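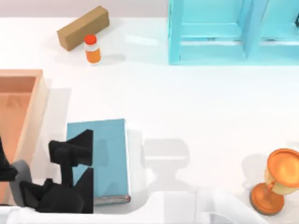 A pill bottle with a red cap, beside a wooden block.

Do you take tablets every day? Do you sometimes stand in the kitchen at nine at night wondering whether you had the morning ones or not? Then I'd love to hear from you!

I'm Iida Rissanen and I'm writing a small, plain book about living with daily medicines (working title: Mustonen, after my gran, who kept hers in a sugar bowl for most of her life). It's not a medical book and I'm not a nurse. I want to know how people fit their tablets in around shift work, school runs, holidays, bad eyesight, stiff fingers, a partner who tidies everything away – all the ordinary stuff that never makes it onto the leaflet.

I've had 131 replies to my first call, and they've been wonderful, but nearly all of them came from people over sixty in and near Cavonitz. So this time I'm mostly after younger people, anyone who works nights, and anyone who looks after someone else's medicines as well as their own. If you live out towards Jodard, even better, I've got hardly anyone from there.

What you'd be doing: one chat with me, an hour or so, by phone or over a cup of tea, and then a short diary for two weeks. A line a day is plenty. Spelling doesn't matter, and if you skip a few days just tell me, because the skipped days are often the interesting bit.

You don't have to say what you take or what it's for. I'll change your name in the book unless you ask me not to, and you can read your part before it's printed. Please don't change anything about how you take your medicine for my sake, and take any worries about it to your pharmacist or doctor.

I can pay 190 euros once the diary's in, plus your bus fare if we meet up. You need to be 18 or over and happy to talk in English or Finnish (Eetu Huttunen is doing the Finnish chats and he's much more patient than me).

To take part, leave your first name and a phone number at the desk in the Ultgate reading room, or ring there after 4pm and ask for me. I'm taking names until the end of August.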